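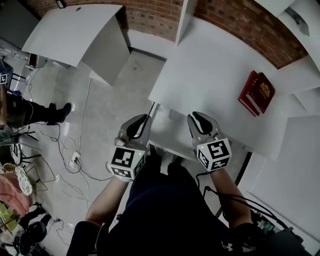
Gripper trouble stops work at Stovico for an afternoon

So we had a bit of a scare over at Stovico in April, and I've been asked about it enough times that I may as well write it up! The crew was in the brick-walled room with the hand-held grippers, working at the white desks, when one gripper stopped letting go. The fingers closed and stayed closed, with Ezekiel Tran's thumb a lot nearer to them than he would have liked (he's fine, just a pinch).

Taner Dağdelen called a halt at 2 in the afternoon and everything was unplugged. They found a worn cable at the back of the handle, the kind that gets stepped on and tugged all day long. The tool had gone 35 days without a check, and the rule at Stovico is a check every 6 days. Oops. 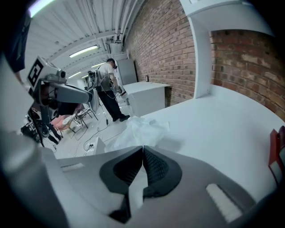
Ezekiel Tran wrote in to say the thumb is less of a worry to him than the stop button, which he pressed three times before the gripper opened. He'd like that looked at before anyone talks about cables.

Fair point, and Taner tells me the button is on the list. New cables are coming from Brudau, and two of the older grippers stay on the shelf until they get here.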